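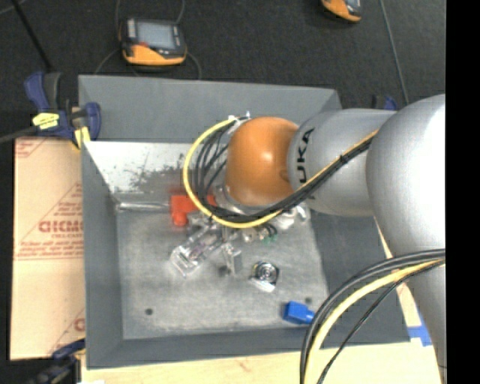

What happens at a robot open day if you don't work in robotics?

Mostly you stand behind a rope and watch an arm pick things up, and then you ask people why it does it the way it does. Bring a jacket, the halls are cold. Go early if you want to talk to anyone.

Notes from the Otitow open day, Cindgate site, December. Typed up on the train back to Sosham so excuse the state of it. Hanne wanted something for the group page before the weekend, and if I leave it I'll forget half.

Getting there. Bus from the station to the business park, then a walk along a road with no sidewalk. Sign-in at the wrong building first (the one with the flag is the warehouse company next door). Badge, sticker over the phone camera in one corridor, sticker off again in the demo hall. Coffee from an urn. Decent cookies.

The talk. Short, good. Balakrishnan Namboodiri runs the picking group and did the whole thing without slides, or nearly. Main point: everybody asks how fast the arm is and he'd like them to ask how many times in a row it can go without a person walking over. Their best stretch so far is 238 picks on mixed small parts. Before that they were stuck at 18 for most of the spring, and he showed us the whiteboard photo with the 18 circled and a rude word next to it. Since they began they've logged 3,683 picks on the current setup. That's small next to what the big outfits have, he said so himself, but every one of them has been looked at by a person and labeled for what went wrong.

Somebody in the front row asked about jobs. He gave it a proper answer, longer than I can type here. Short version: the customers he sees can't fill the night kitting shifts, and he doesn't pretend that's true everywhere.

The demo hall. Best part of the day. Picking cell is smaller than I expected, the arm is bigger. It comes in from the side over an open gray bin with the parts lying in the bottom and you get a real sense of how much machine is hanging over how little stuff. Big silver elbow, orange joint, cables looped down the outside. The thick yellow one makes a great wide curve right where you're trying to see the parts. I asked if that gets in the way of the cameras. Yes, constantly. They re-route it, it's better for a week, then someone changes a tool and it's back.

The bin. Plain gray, sloping walls, scratched up floor. Clamps on the edge, the blue and black kind you'd buy for a garage. I liked that. Blue tape on the wood, a sheet of paper with red printing next to the bin, handhelds on the floor behind. Very much a working bench and not a trade show stand. Hanne would of tidied it in ten minutes.

Parts. They use a mix on purpose: clear plastic, shiny metal, brass fittings, a rod, and then some brightly colored bits, blue and red-orange. The colored ones are the easy ones. Clear plastic is the enemy. The depth camera looks straight through it or gets a reflection off it and reports a part floating in the air or no part at all. Shiny round things nearly as bad. A thin rod against the wall is its own problem, because the fingers need room on both sides and there isn't any. One trick is to push it out from the wall first and then go back for it, which costs a whole extra move.

Asked about suction. They have tried a cup from Bélanger and liked it for flat things, useless on fittings. They swap between tools by hand for now. An automatic changer is on order, has been on order a while, faces were made.

What I hadn't understood before: the picking is only half of it. Putting the thing down the right way up is the other half, and the talk barely touched on it. One of the younger engineers (didn't catch her name, sorry) spent ages with us on this. If you grab a fitting by the wrong end you've picked it, sure, but now you can't place it, so you put it down and start over. In the log that goes down as a fail. She thinks that's too harsh. Balakrishnan doesn't. You could tell they've had this argument before.

Safety stuff. Rope, then a painted line, then a light curtain. Stop button on every post. They let us press one, and everybody wanted a turn. The restart is slow and deliberate, somebody has to walk round the cell and look in, then confirm at a panel on the far side. Good to see it done properly with visitors in the room, when it would be tempting to skip.

Noise: less than you'd think. The compressor's the loud bit. Bring earplugs if you're fussy, they had a box of them at the door but it ran out by the second group.

Other rooms. Machine shop, glass wall only, no entry. Test room with shelving and a mobile base that was charging the entire time. A desk where you could drive a little arm with a joystick and stack blocks, line too long, mostly kids, I did not push in. Much.

Things I'd tell our lot for next time:

Take the first slot. Groups are 5 people and the guides are fresher.
The lunch van only takes cash.
Ask to see the failed picks. They have a reel of them and will happily play it, you learn more than from the live run.
Wear flat shoes, the hall floor has cables under ramps.
No bags past the rope so leave the backpack at the desk.

Would I go again. Yep. I'd like to see it with the tool changer fitted, and I'd like to see what they do about clear parts, where the current idea is a second light coming in low from one side. He sketched it on the back of my program, and now I can't read the sketch.

Hanne Oksanen is keeping the list for the spring visit, tell her by Monday if you want a seat in the van. Driver still needed. I did it last time and my back hasn't forgiven me.

Train's pulling in, will fix the spelling latter.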